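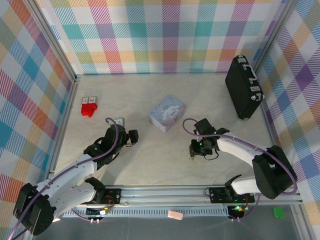
Rirnik opens its second fabric store

September 6, 2019

Hi, I'm Salma El Ouafi, and I have news! My little fabric store, Rirnik, is getting a sister store on Demchenko Street. We've been hunting for a spot since May, and I signed the lease with paint already on my jeans.

The new place is 1,315 square feet, with room for roughly 80 bolts of quilting cotton along one side (plus flannel, which I always overbuy).
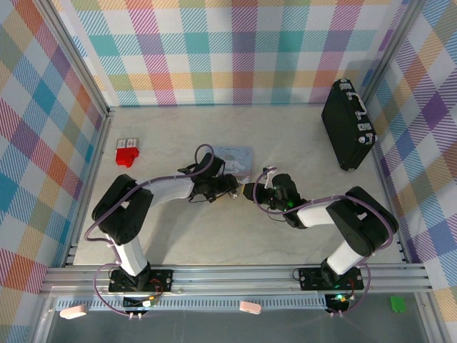

Pastel plaid in pink, teal, yellow, orange, purple and blue.

Classes are coming too. Zoia Boiko will teach beginner quilting on Tuesday evenings, seven seats per class, and Kenza Ramadan has the zipper workshop everyone keeps emailing me about.

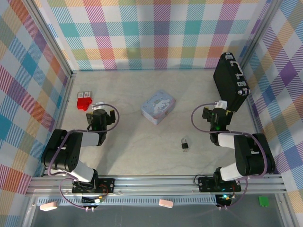 Opening week

Doors open at 10. The first 70 customers get a free fat quarter, and Fivine thread is two for one all week. Bring your scraps for the swap bin! 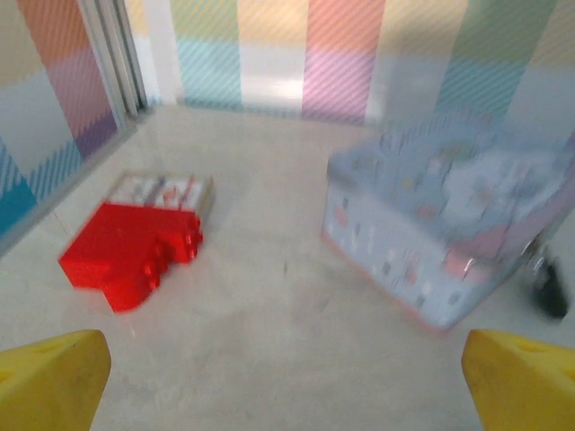 Photo: Salma El Ouafi

Our first store stays right where it is, same hours, same squeaky door. For press questions or a look around before we open, call the store and ask for Kyrylo Chornovol.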